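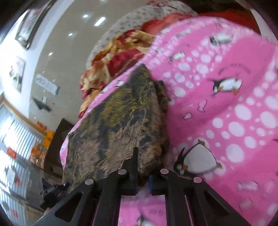 **hrv_ristic** wrote:

Hello to all. I want to walk in the Trallosine reserve in February, starting from Flusau, and I need advice for the night in the upper hut. The page of the reserve says the hut has bunks and a stove, but it does not say if blankets are there. At home I have a pink blanket with penguins and a furry one in brown and olive, both warm and both too bulky for a backpack, so I would like to leave them where they are. My sleeping bag is only good for autumn. Is it enough together with what the hut offers? Also, is the path by the Penner stream open in that month, or must I take the forest road? I read two different things.

Thank you in advance,
Hrvoje Ristić

---

**saddlebag** wrote:

The hut had wool blankets when I slept there, one on each bunk. They are thin. I would not trust an autumn bag in February, even with the stove going, and the stove goes out at 3 in the morning unless you get up for it.

The Penner path is closed in winter above the second bridge. Take the forest road.

---

**mirta_k** wrote:

I must disagree with saddlebag about the path. It is not closed, it is "not maintained". The sign at the second bridge says this in both languages. I walked it last February with light spikes and met two rangers coming down, and they only wished me a good day.

The forest road is longer and quite boring, with spruce on both sides until you reach the meadow.

---

**saddlebag** wrote:

> It is not closed, it is "not maintained".

There is a chain across it. For me a chain means closed.

---

**mirta_k** wrote:

The chain is for bicycles and horses. There is a gap at the left side for walkers, with a small step. Please look at the map in the Flusau office, the path is drawn there as a dotted line for the whole year.

---

**oldlarch** wrote:

I live in Solton, on the other side of the reserve, so I can add a few things.

The protected area was made larger a few years ago, and now it includes the bog below the hut. The Penner path used to cross the bog on planks. The planks were taken out and the path goes around on the east side, which adds 213 meters according to the new sign (I like that they measured it so exactly). Many older maps still show the crossing. Do not follow them, also when the bog looks frozen. The springs under it keep the ice weak.

About the chain, you are both a little right. After heavy snow the rangers hang a red board on it, and then the path is really closed and you can be fined. Without the board you can go at your own risk.

---

**hrv_ristic** wrote:

Thank you, this is very helpful. So I look for the red board and decide there. If it is hanging, how far must I go back to reach the forest road?

And one more question: do I need to reserve the bunk, or is it enough to arrive early?

---

**oldlarch** wrote:

Not far, the turn is just before the first bridge, next to the fountain. The water there is good to drink, by the way – it comes from the same springs, and people from Solton drive over to fill their bottles.

For the bunk, call the office in Flusau. In summer it is always full, in winter you may be alone.

---

**tentpeg_366** wrote:

Can I ask why not just camp at the meadow? I did it once and it was beautiful, you can see deer at sunrise.

---

**mirta_k** wrote:

Camping is forbidden in the whole reserve, the meadow too. The deer rest there in winter, and they lose strength each time they have to run from people.

---

**tentpeg_366** wrote:

It was before the meadow was included, I think. But ok, I will not do it again.

---

**saddlebag** wrote:

I still say forest road, with a warmer bag. The hut is at 1000 meters and the wind comes straight up the valley. You can rent a winter bag in the sports shop in Flusau, beside the bus stop. Bring your own liner.

---

**hrv_ristic** wrote:

I called the office. The bunk is reserved, and the lady confirmed there is one blanket for each person. She did not know about the red board today, she said to call again the evening before. I will rent the bag.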